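Living with the folding line: tips from the Dolan floor

When Platness automated folding at the Dolan site last February, the notice by the time clock promised we would be "freed for higher-value tasks." So far my higher-value tasks have been untangling, re-pinching, and walking over to see why it stopped. I don't mind. My wrists used to fold 400 pieces a shift and they have sent no complaints since. These are my notes for anyone at Rerside who gets the same notice.

Shake it out first. A person will fold a balled-up T-shirt and grumble. A machine will think it over for a long time and then fold the ball. Two good snaps by the corners, then lay it down.

Work corner to corner. Pick up by the hem corner, never the middle. This was good advice for fitted sheets in your own kitchen too, and you ignored it then.

Keep dark knits separate. Navy, black, and charcoal all look like the same hole in the table to our system, so they go in their own batch, under the best light, before lunch. Checking them for lint is still a human job and I suspect it always will be.
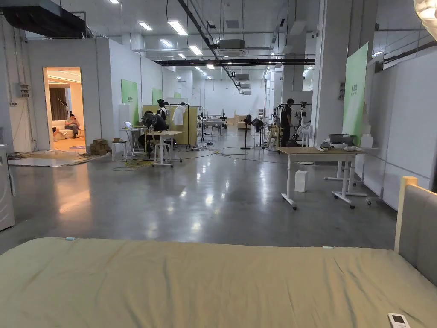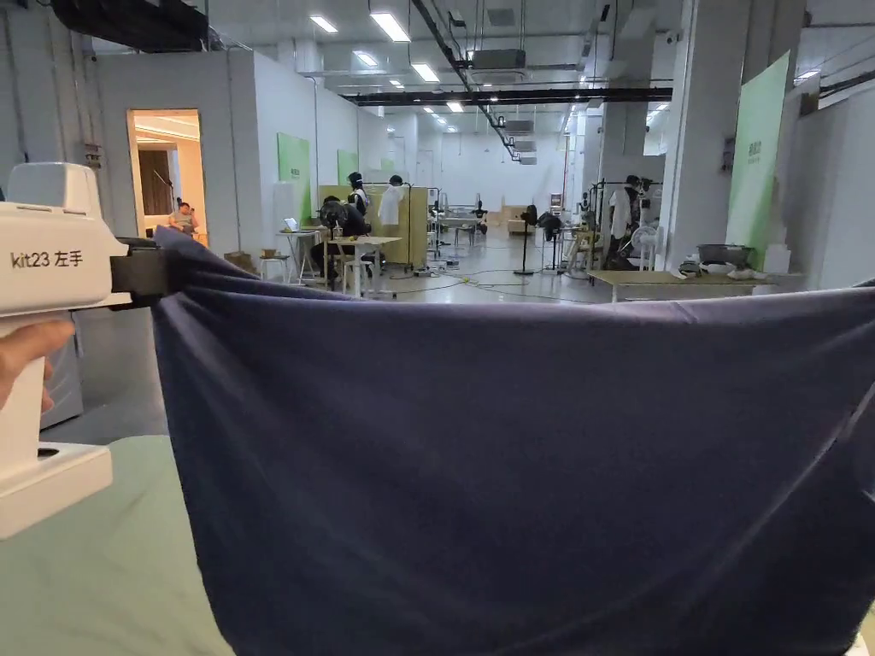
Smooth the surface between batches. A rumpled cover under the work gives you a rumpled fold, and then there's a meeting. Flat of the hand, center out to the edges, same as making a bed for your mother-in-law.

Mind the cables. Tape them, bridge them, or at least learn where they are. The old line had none and the new one has a great many, and the person who trips will be the one carrying the full tray.

Fans. Everyone wants one and the fabric doesn't. Aim it at your knees. A light shirt will lift at the hem just when something is reaching for it, and you will have to start that piece over.

Write down the stops. We keep a plain notebook with the time, the item, and what it did. Our first one ran to 122 entries, and most of them say "sleeve." When the Gernora people came to adjust the software, that notebook was the only thing they asked to borrow. It has not come back, so make a copy.

Ask about breaks early. The machine doesn't take them and it is easy to drift into keeping it company. We now swap every 2 hours, with 4 of us in the rotation, and it had to be put on paper before it happened.

For coffee on dark cotton, cold water and dish soap, blotted from the back. That one has nothing to do with automation. I spilled it watching the thing fold a pillowcase.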